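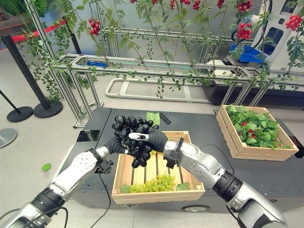

Mova Harvest Challenge

The Mova Harvest Challenge is a student robotics competition held each September in Betthorpe. Teams from secondary schools and technical colleges program two-armed robots to pick and pack fruit and vegetables, mainly grapes and tomatoes. It was founded by Joyce Shirima, an engineering teacher, and is run by the Mugo Technical Institute.

Format

Each team has 80 minutes of setup time and three scored runs. A standard station consists of a large wheeled platform, slatted wooden crates and a metal rack hung with artificial tomato vines. In the bunch round, a robot must lift a bunch of grapes with both hands and lower it into a crate. In the vine round it takes tomato clusters from the rack. Points are lost for dropped fruit and for touching the rack posts. The maximum score over all runs is 2,000.

Teams may write their own control software or train it on recordings of a student operating the arms. Changes to the arms themselves are not allowed, but hands and fingertip coverings may be replaced.

History

The first contest was limited to schools in Betthorpe. Colleges from Amholm were admitted the following year, and a separate junior division was added later. Entries have since grown to 154 students. The highest score recorded in the bunch round is 1,196, set by an Amholm team made up of Muthoni Barasa, Anas Berrada and Emmanuel Urio.

Judging

Scores are given by a panel of three, chaired by Berenice Ponce. Runs are replayed on video if a team disputes a penalty. Rules for the next contest are published in March.

See also

Agricultural robot
Bimanual manipulation
Student robotics competitions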